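Requena Home Guide, Section 14: Sorting a Mixed Container

The usual advice is to buy more boxes. We doubt it helps. Try one open container and one flat surface first.

1. Spread a blanket over a raised surface.
2. Take items out one at a time. Tipping the lot out looks faster, but we have yet to see it save anyone a minute.
3. Pull long, narrow packets straight up so they don't drag the fabric with them.
4. Stand jars and bottles on their own base, away from the soft pile.
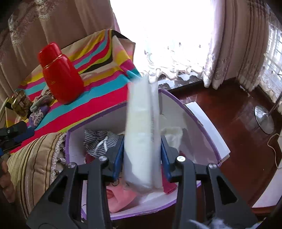
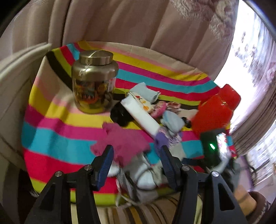 Fig. 29. First: a white packet above the open container. Second: jar, red containers and mixed pile on the striped blanket.

5. Match socks last. A lone sock may have no partner, whatever the label on your drawer divider promises.

Caution: Keep cables and anything with a power light clear of liquids. A "spill-proof" cap is a claim, so check it yourself.

Note: Allow 30 minutes. Earlier editions said 14, which none of us ever managed.

Revised 10/8/25, N. Quintana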